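Projeto Jaroseo - relatório de progresso à Fundação Prostden
Período: até ao fim de novembro
Responsável: Hajnalka Szűcs

Ponto de situação

O arquivo oral das antigas lavadeiras da ribeira avança, embora com menos pressa do que o cronograma que entregámos com a candidatura, documento que hoje releio como quem relê poesia da adolescência. Temos 123 entrevistas gravadas, das quais 19 esperam ainda a autorização assinada das famílias. A transcrição vai em cerca de 571 páginas, com uma ortografia que muda conforme quem transcreve e a hora a que o faz.

As gravações decorreram quase todas em casa das entrevistadas, o que melhorou muito a conversa e piorou muito o som. Há um relógio de cuco em quatro entrevistas e um papagaio numa quinta. O papagaio sabe duas cantigas de lavar que não encontrámos em mais lado nenhum, e pedimos à Fundação orientação sobre a forma correta de o citar. 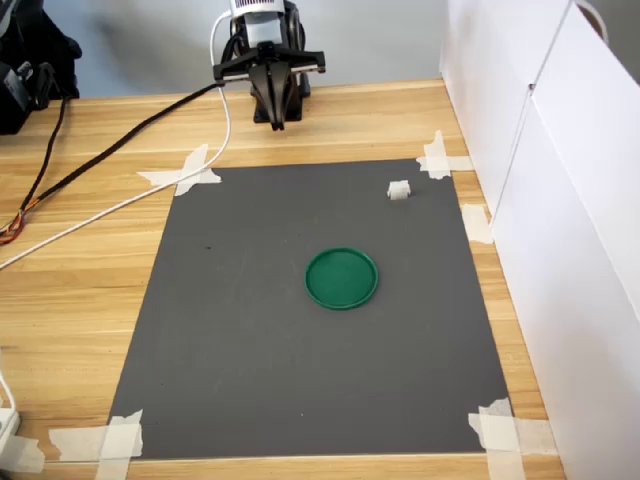 Quanto às cantigas, a recolha superou o previsto. Temos 289 versões, contando as variantes, e as variantes são o grosso da coisa: muda o nome do santo, muda o nome do noivo, a sogra é sempre a mesma. A dona Piedade cantou-nos uma de onze quadras e depois proibiu-nos de publicar sete. As outras quatro seguem no anexo B.

Orçamento

A rubrica de deslocações está esgotada. A estrada para os lugares de cima continua cortada depois da derrocada e o desvio acrescenta quase uma hora em cada sentido. Em compensação, a rubrica de alimentação está praticamente intacta, porque em nenhuma casa nos deixaram sair sem almoçar - e em duas delas sem jantar. Solicitamos a transferência de uma para a outra.

A Padwood entregou as estantes do arquivo com três semanas de atraso e um palmo a mais na altura. Foram trocadas sem custos.

Próximos passos

Até à primavera contamos fechar as transcrições, uniformizar a ortografia e acabar o índice de lugares, onde a mesma pedra da ribeira aparece com cinco nomes. A Chaudhary enviou a segunda prova do livro; faltam as legendas e metade do glossário. O pedido de prorrogação por dois meses segue em separado, com o formulário preenchido na versão nova, que pede os mesmos dados por outra ordem.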